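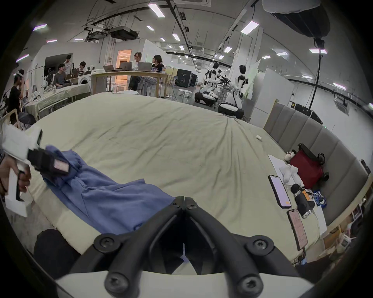

The bed corner, with the blue cloth lying across the sheet.

PLATANCE HOME ROOM
Second progress report to the Maddocks Fund
For the attention of Glenys Bowen
Mon 19 November

1. Where we are now

Since our report in May the work has moved from planning to furnishing. The Home Room is our name for the part of the large hall in which we place ordinary household furniture and study how ordinary household work is done on it: making a bed, folding, sorting, clearing a surface, putting things in a bag. In May we had a floor plan and a list of wishes. Now we have a bed area which is in daily use, a laundry area which is nearly ready, and a row of desks and tables for the people who write the notes.

I will go through the areas in the same order as in the grant agreement, so that you can compare. Where we did something different from the agreement I say so in the text.

2. The bed area

This area is finished, except for storage. The mattress is wide and was delivered before the headboard, so for a few weeks we worked without any headboard. The one we chose is tall and grey, with padded vertical panels. It was more expensive than the plain one in the budget, and I asked Berwyn Howells to approve the difference before I ordered. He did so by e-mail, and the message is in the project folder.

For the sheet we took a pale khaki colour. White was in the original list, but small white things are difficult to find again on a white sheet, and we often use small white things. Even on the khaki it is not always easy. The sheet wrinkles very quickly. One colleague wished to buy a fitted sheet with stronger elastic, another thinks that wrinkles are normal in a home and should stay. We have left it as it is for the moment and I would be glad to hear your opinion when you visit.

The objects for the bed were collected from our own staff and from second-hand shops. They include cloths for folding, among them the blue one, a dark red bag with black straps, and a white plush toy. The toy was not on the list. It came with a donation of bedding and it has proved useful, as it is soft and has no flat side, and people hesitate where to put it. We would like to have more objects of this kind.

One habit we have not solved. The bed is at a convenient height, and therefore everybody uses it as a table. Phones and sheets of paper are put down there during a session and stay there. I have reminded the team twice. In the next period we will put a small side table close to the bed, which was not foreseen in the agreement but costs little.

The low shelf beyond the end of the headboard is too full. It holds boxes and different small items which do not yet have their own place. We ordered a storage unit from Jovard in summer. The delivery was moved two times, and the new date is in 5 weeks. Until then the shelf will remain as it is.

3. Tables and working places

The agreement speaks of "one shared table". In practice we needed more than this. There is a long light wooden table for the laptops, and a separate table which we cover with a cloth. The cloth is a pale greenish one and was bought for protection of the surface, but it also makes the table look more like a table at home, and we have decided to keep it.

The folders are kept on the wooden table together with the laptops. These are the dark ones, and they contain the printed session sheets. I know that you asked in May for a closed cupboard for them. The cupboard is part of the same Jovard order, so it waits for the same delivery.

Further back there are desks for longer writing work. It is a quiet place in the morning. In the afternoon it is less quiet, and two persons have asked to change their hours.

4. The hall itself

We did not have to change the building, which saved both time and money. The ceiling is high and its structure is left open. Light panels and rows of narrow fluorescent lights were already in place, as well as the air-conditioning units. For the darker months we have added a large round softbox lamp, and the difference in the evening is very good. Its cable is long and black and comes down towards the floor on the right side of the hall. Our safety check in autumn asked us to fix this cable better. The electrician from Allen will come for it in the same week as he comes for the washing area, so that we pay one visit only.

The projector on the ceiling also belongs to the hall. We use it for the Friday review, when the whole team looks at the notes together.
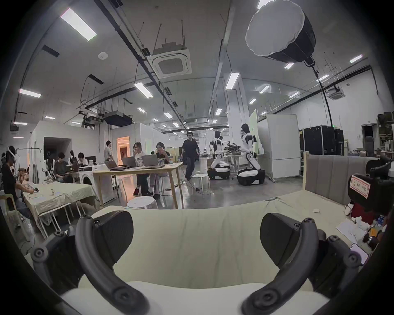

5. The laundry area

The white washing machine stands against the partition, behind the table with the cloth. It has a round door and opens to the front, as we wished, and a person can kneel before it with enough space. It is not yet connected to water. At present we use it only for loading and unloading dry clothes. Allen has sent an offer for the connection, which is 353 pounds including the waste pipe. This is inside the budget line for small works and I ask for no additional money.

What is still missing here is a drying rack and a place to hang shirts. I would prefer to buy them after the connection is made, so that we can see how much floor is left.

6. People and time

The team has 7 members, and 4 of them work in the Home Room on a regular basis. The others come for the review and for help with the printed sheets. We lost some days in autumn because of illness, and we have made up for them by starting earlier in the morning. I do not expect a delay in the final report for this reason.

We also wrote a short guide for new members. It explains where each object belongs at the end of the day and how the bed must be left. The guide is two pages and is attached to this report. Please note that the map in it still shows the old position of the covered table.

7. What comes next

Until the next report we plan the following:

Place the side table near the bed and clear the low shelf.
Receive the storage unit and the cupboard from Jovard, and move the folders.
Connect the washing machine and fix the lamp cable (Allen).
Buy the drying rack.
Collect more soft objects, and a second set of bedding in another colour.

8. Points for your decision

We ask the Fund to confirm that the side table may be paid from the line for furniture. We also ask if the remaining money for paint can be moved to bedding, as the walls are in good condition and do not need it.

Berwyn Howells will be in the hall all of next week and can show the areas to Mrs Bowen on any morning. Receipts for the headboard, the mattress and the lamp are sent separately by post.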